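Notebook, glaze bench, May 2024

Iron glaze, third round

Continued from the January pages. The purpose is still the same: to get the dark brown-black of the old Plorkau jars without the metallic skin that we get each time the iron goes too high. Solveig Nygård gave me back the two shards on loan, so I could compare directly at the bench and not from memory.

Base recipe unchanged. I weighed a dry batch of 900 g and divided it after sieving. The sieve had a small tear near the rim, which I noticed only when half of the batch was through. I changed the sieve and passed everything again. If there are specks in this round, please think of the sieve first and the clay second.

Clay body is the Mombridge stoneware, the new delivery. It feels shorter than the last one. When I bend a coil of it, it cracks earlier, and it takes water faster when I sponge it. I wrote to the supplier and asked if they have changed the sand. No answer until now.

Application

Dipped, not brushed. In January I brushed and the result was different on each side of the same tile, so I could not learn anything from it. I count three seconds slowly and then let the tile drip on the corner. The bisque was dusty this time, I had to wipe all the tiles and wait again until they dried. Tiles are numbered on the back with oxide pencil, 1 to 43. The old numbering with letters is finished, please do not use it any more. I lost one evening to find out which "B" was which.

The bucket settles very quickly. I stirred between every dip and still the last tiles look thinner to me. Next time I will add a little bentonite to the water the day before. Solveig prefers Epsom salt. We can try both in small cups, it costs nothing.

Firing

Small electric kiln, the Tabrizi. Slow at the beginning, 70 degrees per hour until the water was out, then the normal programme. I kept the bung open longer than the manual says. The middle shelf has a slight bend now and rocks when you press on the left corner. I turned it over for this firing. It should be replaced before the summer, so I put it on the order list together with kiln wash and cones.

The cone on the bottom shelf was fully down, the one on the top shelf only half. This is a bigger difference than I am used to. Maybe an element is getting old. I will measure the resistance before the next firing and write the values inside the cover of this book.

Results, first look

Bottom shelf: too shiny, nearly a mirror on the edges. Top shelf: much closer to the shards, soft surface, brown where the glaze breaks over the stamped lines. So perhaps we do not have a recipe problem at all and only fire too hot. I should have thought of this in January.

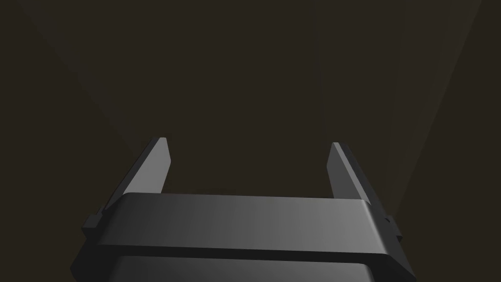
To do

Repeat the six best tiles, all on the top shelf, same dip.
Ask Eslow for the price of one shelf, the thicker type.
Bentonite and Epsom salt in cups, labelled!
Return the shards to Solveig, wrapped, in the flat box and not in the round one.
Mend or throw away the torn sieve. It is hanging on the nail by the sink with a red string on it.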